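August, half past nine at night

Open day at Nesoreo

Went along after lunch, mostly for the free parking. The man on the door said they'd had 683 people through by two o'clock. I doubt it – the queue for tea was four deep.

The talk

Thirty-three minutes on how Grevero will empty any bin of mixed parts you give it. One slide claimed 3,000 picks a shift. I asked whose bin, and how full, and got a leaflet.

The bin demo

A KUKA arm over a metal bin clamped round the sides, with a red block, a crinkly clear packet and some shiny metal bits in it. A handful of things in a bin wouldn't tax my nephew. Ours at work come in heaped to the brim and oily.
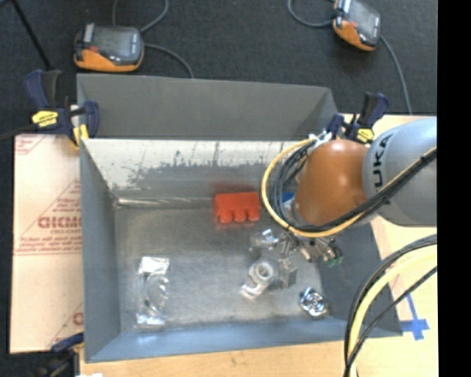

Going home

Took the Cetix brochure as well. Their cheapest cell is 2,114 a month before servicing. I'll show it to the boss, who will like the cover.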